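Removing Tape and Adhesive Residue from Hard Floors
Bellden Residence Services — Household Care Notes

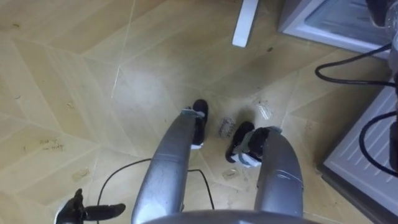
Adhesive tape is used on floors for many ordinary purposes: marking where furniture will stand, holding down cables, securing paper during painting. Residents are asked to remove it promptly, as the adhesive hardens with age and takes up dust from foot traffic. On a light tan, wood-look floor with pale seams, old tape is not always easy to find. A clear piece may pass unnoticed until light falls across it, while a dark, mottled patch of residue stands out at once. Both should be dealt with before the floor is washed, along with any dust, specks and faint marks nearby.

Before starting

Sweep the floor with a soft broom or use a vacuum cleaner with the brush head fitted. Grit left in place will be dragged across the surface during rubbing and may leave fine scratches. Look over the floor from a low angle, with a lamp or window on the far side, and mark the position of each tape fragment with a coin.

Check the type of floor. The instructions below apply to sealed wood, laminate and vinyl. Unsealed or waxed wood should be referred to the building office.

Materials

A plastic scraper or an expired plastic card
A hair dryer with a low setting
White cotton cloths
Dish soap and warm water
Rubbing alcohol
A dry towel

Colored cloths may transfer dye and should not be used with alcohol. Metal blades are not permitted on floors in Bellden buildings.

Lifting the tape

Raise one corner with the scraper, holding it nearly flat. Pull the tape back slowly over itself, close to the floor. If it tears, begin again from the opposite end. Old tape often separates into a clear backing and a layer of adhesive, and the adhesive will then need separate treatment.

Where the tape does not lift, warm it with the hair dryer on low, keeping the nozzle moving. Stop after a short period and try the corner again. Vinyl softens quickly under heat — a warm, damp cloth laid over the tape is the safer choice there.

Treating the residue

Begin with soap and water. Lay a damp cloth on the patch for 2 minutes, then rub in the direction of the plank. On floors laid in a zigzag or herringbone pattern, the direction changes at each seam, and the cloth should be turned accordingly.

If residue remains, apply a small amount of alcohol to a white cloth and test it in a closet or under a radiator. If the finish does not dull, dab the patch and lift the loosened adhesive with the scraper. Open a window and keep the alcohol away from flames. Do not pour any liquid directly onto the floor, as it may enter the seams.

Pen and pencil marks

Faint writing left from measuring or layout work will often come away with a barely damp melamine sponge. Press lightly. These sponges are mildly abrasive and can leave a dull spot on a glossy finish.

Finishing

Wipe the area with clean water and dry it with the towel. Adhesive that still feels tacky will collect dust again, and the treatment should be repeated.

Revised 2018-05-19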